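Personal Care Collection at the Runderska Centre

The Runderska Centre will hold its spring collection of personal care items throughout March. Residents are invited to bring hairbrushes, combs, unopened soap and hand towels to the reception desk between 9 am and 4 pm. The previous collection brought in 1,950 items, of which 300 were brushes and combs.

Brushes are accepted in any colour or shape, whether new or used. Hair should be removed from used brushes before they are handed in. Brushes with broken handles or missing pins cannot be accepted. 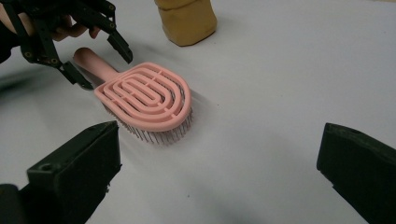
A pink vented hairbrush with fine metal bristles.

Each used brush is inspected at the Teden workroom, where it is cleaned in warm water with mild soap and left to dry for 2 days. Vented brushes are placed with the bristles facing down. Wooden brushes are wiped by hand and should be handed in separately.

Sorted items will be shared between the Cardoso and Duda hostels. Households may bring up to 3 bags per visit. Larger donations should be arranged in advance with the reception desk, which can also provide labels and paper bags on request.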